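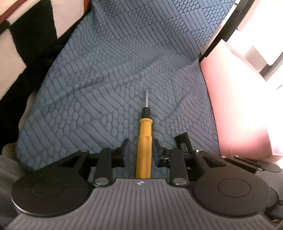 Jääskeläinen

Notes for the Sunday slot. Nine slides, speak slowly.

Slide 1. Leave the screwdriver up while people sit down. Yellow handle, thin shaft, patterned blue cloth. Ask the room: where does the tool end and the cloth start? Easy for us. Our perception code has opinions.

Slide 2. What we were sold. Rinatum was meant to take hand-held gripper recordings and give us a policy. 3519 recordings later, I have a policy. I would not lend it a screwdriver.

Slide 3. The 90 per cent figure. Say plainly that it is ours, from the Rolholm bench, plain grey mat, one tool. Change the mat and I don't know the number – don't guess if asked.

Slide 4. Grasp pose. The planner wants a clean axis along the handle. Folds in cloth give it other axes to like. Show the three bad plans, skip the maths.

Slide 5. Wide lens. Straight edges bend near the borders. Gudedico corrects for this before tracking; we don't, and I'm not convinced either choice is right. Pause for objections.

Slides 6 to 8. Logs. Timestamps first, then the dropped poses. Don't apologise for the plots.

Slide 9. What I'd want before believing any of it: a held-out set of surfaces, failures listed by cause, and the replay tool released with the code. Questions.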